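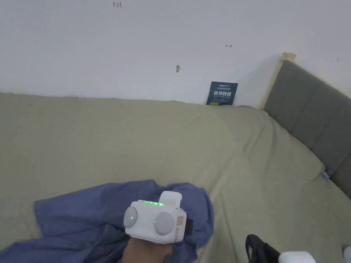 By the Findeck Documentation Office
174 views · 37 shares

Section 4. Comparing Hand-Held Grippers on Soft Goods

Use this section to compare two hand-held grippers on the same piece of cloth. The bed is the standard work surface. Complete Section 3 (charging and pairing) before proceeding.

4.1 Preparing the surface

1. Cover the mattress with a plain sheet. Patterned sheets are not accepted for comparison runs.
2. Place one blue garment on the sheet and leave it crumpled. Do not fold it between grippers.
3. Set the room lights and do not change them until both grippers have been tried.

4.2 First gripper (white housing)

4. Hold the unit from below, with the row of indicator lights toward the top.
5. Confirm that all four lights are green before moving over the cloth. If any light is off, return to step 2 of Section 3.
6. Perform 30 pick-and-release cycles. Enter each result in the Kiveck log as "held," "slipped," or "missed."

CAUTION: Keep fingers and sleeves clear of the jaws while the unit is powered.

4.3 Second gripper (black arms, white base)

7. Start the new recording and check the live view from the tool. Both arms should be visible at the bottom of the picture, with the bed beyond them.
8. Approach from the footboard end. Keep the cable from the hinge free of the cloth.
9. Repeat the 30 cycles and enter the results under a separate run number.

NOTE: The two grippers differ in shape and in the way they are held. Operators should allow a practice period with each. Practice cycles are not logged.

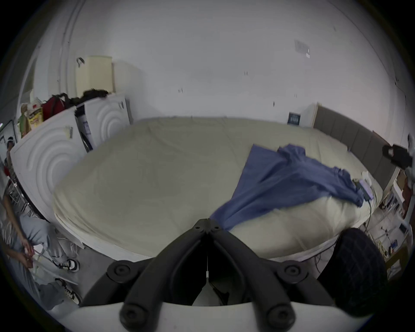 Panyasiri: We had far more slips with the second gripper until we slowed the approach. Could the guide give a rest time between runs? By the last cycles my wrist was deciding the results.

Reply from Findeck Documentation: A rest period will be added to 4.3 in the September revision. Until then, operators may pause after any complete cycle, provided that the pause is entered in the log.

4.4 Closing the comparison

10. Stop both recordings and export them to the Vikard folder. Files under 400 MB may be sent directly.

2 comments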